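Is Wivano worth paying for to follow Allthorpe?

Shahnaz Mollah
August 2023

Wivano wants 62 a season for every Allthorpe match. They also say Kalniņš will be fit by March. I have heard that before, from the same coach.
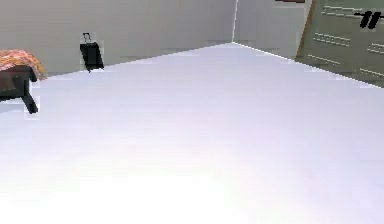

Last season I watched 4 matches on it and lost the second half of two. Has it got any better?

Nukix

Doubt it. Almost 400 of us complained and we got a form email. As for Kalniņš, I'll believe it when his name is on the team sheet. 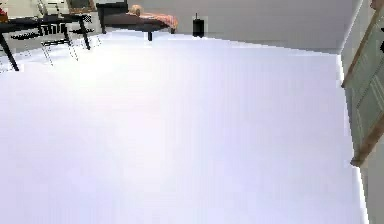
The coach talks a good game — his press conferences always do. Ask him for a plan without Kalniņš and you get very little. If he laid his midfield options out on a big white table, it would look like the one in the picture, with nothing on it. Keep your money.

allthorpe_away

works fine for me, try another browser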